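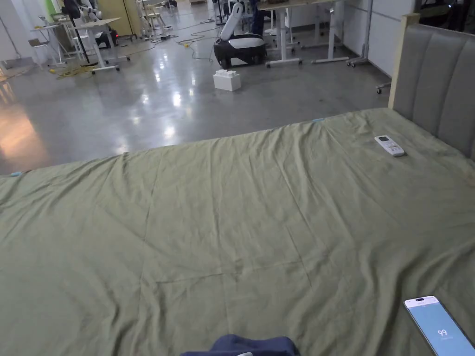
An Afternoon at the Numance Open Day

Home | About | Posts | Travel | Contact

So I finally got to see the robots make a bed! Or get ready to, anyway – more on that in a minute. Numance opened up its lab in Brurkden for one afternoon in February, and my cousin had a spare pass, so off I went with a granola bar and no idea what I was getting into.

I'd been picturing something like a car plant, all cages and sparks. What I walked into felt more like a furniture store that somebody had wired up in a hurry. There's a whole bed in there, with a nice gray headboard and an olive green sheet on it, and a few steps away a mobile robot with a round black base and a tall white column standing on the concrete. There are desks, cables all over the floor (watch your feet, they told us, and I still caught my toe on one), and one big white toy brick that I badly wanted to pick up.

Our guide was Nawal Lamrani, who talks very fast and clearly loves this stuff. She said sheets are miserable for a robot. A cup is a cup wherever you put it, but a sheet has a different shape every time you let go of it. Look at all those fold lines and ripples! I would call that bed made and go get coffee. Nawal would not. Her team wants the creases out, and they've done 505 practice runs on bedding alone so far. She says they'd like to hit 2000 before summer.

I asked if it could do a fitted sheet and she laughed for quite a while. I took that as a no.

The demo itself ran long. Kipchumba Makori was the one working the controls, and he let people from the crowd have a turn at pulling up a corner. There were 66 of us signed up and the line moved slowly, so I only got a minute or so. It's hard! You think you've got hold of the cloth and then you're pinching air. The kid ahead of me did much better, and I'm choosing to blame video games.

Afterward there was a talk from Camar, the company that helps pay for the lab, and I'll admit I drifted a little. The parking was $70 if you stayed past six, so be warned. I left at ten to.

They're planning another open day with a kitchen setup, and Nawal said to bring questions about dishes. I have several.

Print this post | E-mail to a friend

14 shares | 6 comments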